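Ticket 157: Plendano pre-save page shows wrong single, audio cuts out at 44 seconds
Status: Resolved
Opened: 8/13/26
Product: Plendano artist pages
Account: Furier (band)
Label: Urnonia

Reported by label

The pre-save page for the new Furier single is live, but it plays the March single in place of the new one. Title and credits are correct. Cover art is correct on desktop and wrong on phones. When we swap the audio by hand the right song plays, then stops at 44 seconds. The full track runs well past that. We have a premiere booked with a music blog and they need a working embed before they'll publish.

Steps already tried by label: cleared browser cache, re-uploaded the WAV, logged out and in, tried a second laptop.

Support, first reply

Thanks for the details. Please send the release code for both singles and the name of the distributor. Please also confirm whether the new song was delivered as a stand-alone single or as part of the EP.

Label

Distributor is Sakalauskas. The new song was delivered as a stand-alone single. Both codes are attached. Looking at them side by side, the track codes are the same on both releases. We filled in the form by copying the March one, so that is probably our error.

Support

Confirmed. The two singles share a track code, so the player treats them as one recording and serves whichever file was delivered first. That explains the wrong song. It doesn't explain the cut at 44 seconds, so I'm treating that as a separate fault.

Please ask Sakalauskas to issue a new track code and redeliver. Don't delete the existing page. Deleting it drops the pre-saves, and you have 110 on it so far. 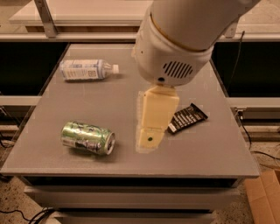

Label

New code issued and redelivered. The page now plays the correct song on desktop and phone. Cover art is fixed on Android, still the old one on an iPhone. Audio still stops at 44 seconds, same spot every time, halfway through the second line of the chorus.

Support

The preview length on the page is set to "custom" with an end point of 44 seconds. The setting was carried over when the March page was duplicated. To change it:

Open the page in the editor
Go to Audio, then Preview
Change Custom to Full track
Save, then Publish (Save on its own doesn't update the embed)

For the iPhone artwork, remove the page from the home screen if it was added there, then open it fresh in the browser.

Label

Full track plays now. Artwork is right on the iPhone too. The blog has tested the embed at their end and it works. Pre-save count hasn't changed.

One more question. The bass player is missing from the credits on the embed but is there on the main page. Is that the same problem?

Support

No, the embed only displays the first 3 credits. You can drag them into a different order under Credits, but there's no way to show a fourth at the moment. I've logged it as a feature request.

Label

OK, we'll list the whole band in the blog post. Fine to close.

Closed by support. Cause: duplicate track code, plus preview setting copied from an earlier page.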